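Felell 94 Magnetic Bead Kit for Cell-Free DNA Extraction
Catalog no. BR-1220 | Brestach 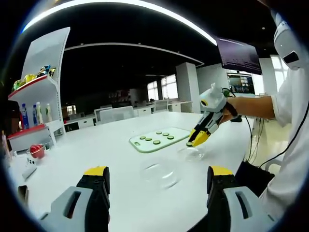 Cell-free DNA circulates at low concentration and is easily masked by genomic DNA released from lysed white cells. The Felell 94 kit binds short fragments to silica-coated magnetic beads under high-salt conditions and recovers them in a small elution volume – suitable for library preparation or digital PCR without further concentration.

Specifications
Sample type: EDTA plasma or serum
Elution volume: 15 to 50 µL
Preparations per kit: 94
Storage: beads at 2 to 8 °C, buffers at room temperature
Shelf life: see kit label

Contents
Bead suspension, lysis buffer, binding buffer, two wash buffers, elution buffer, proteinase K. Ethanol and magnetic stand are not supplied.

Notes
Centrifuge plasma twice before lysis. Do not freeze the bead suspension – frozen beads aggregate and yield drops. Wash buffer 2 requires ethanol before first use.

The protocol was revised on 2022-02-24 (longer proteinase K step). Earlier versions should be discarded.

Price: $1,220 per kit
Technical contact: Mirjam Van Rooij
For research use only.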